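About Plaltari

Plaltari is a small company for numerical simulation. Hendrik Geerts and Irfan Rahman started it in June, after they worked together for many years on solvers for heat and structural problems. Today we are 15 people, and most of us are engineers or mathematicians.

Our main product is Povico, a mesh generator for thin parts and curved shells. It reads the common CAD formats and gives you a mesh with a quality report. At the moment 189 customers use it, in teaching and in industry.

We also give courses. The basic course takes two days and needs no knowledge of programming. Please bring your own model if you have one, we like to work with real geometry.

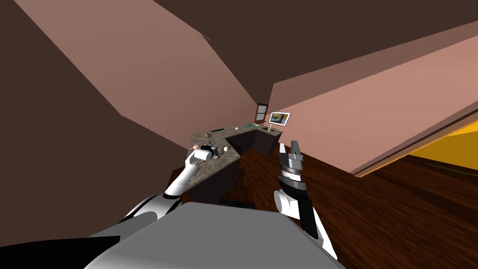
Contact and visits

Please write to our office before you come. Irfan answers questions about licenses, and Hendrik plans the courses.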